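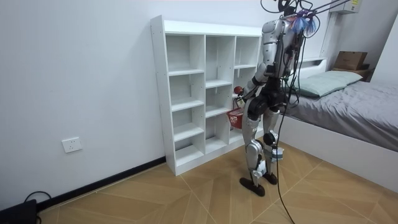
14 June 2024

Water meter at 6:10 a.m.: 1,263. Same reading as last night at eleven, so the house holds pressure overnight with every tap shut. The loss has to be on the garden side, past the second valve. I had suspected the toilet fill valve since April and replaced it for no benefit.

Opened the valve to the garden line at 6:15 and went in for coffee. By 6:45 the small dial on the meter had moved, slowly but without stopping. Closed it again and the dial stopped. Repeated the test once with the same result.

The line runs under the gravel to the bed by the fence. It is black poly pipe, put in by whoever owned the place before us, and the only drawing I have is a pencil sketch on the back of a Wadlow invoice. The sketch shows one tee. I dug at the tee and found two, about a hand apart, the second one feeding a stub that goes nowhere and ends in a push-on cap. The cap was weeping. Soil under it was gray and smelled bad, so it has been going a while.

Rocío Arboleda came over at lunch with her pipe cutter, as mine crushes poly instead of cutting it. She thinks the stub was meant for a second tap on the Caldeira side before the fence went up. Plausible. We cut out the second tee and joined the ends with a straight coupling. The first coupling went on crooked and leaked at once – my fault, I had not squared the cut. Trimmed it and used the spare.

Left the trench open and the valve on from 2:00. Checked after 30 minutes and again after 60. Dial still, coupling dry to a paper towel. I will leave the hole uncovered until Sunday, with the old door laid over it.

Paid the last water bill in the afternoon: 593, against a normal bill well under half that. The company has a leak adjustment form, which asks for a dated repair receipt. I have a receipt for two couplings. Called to ask whether that counts and was told to send it in and wait.

Still to do: redraw the sketch with both tees, order gravel, return Rocío's cutter.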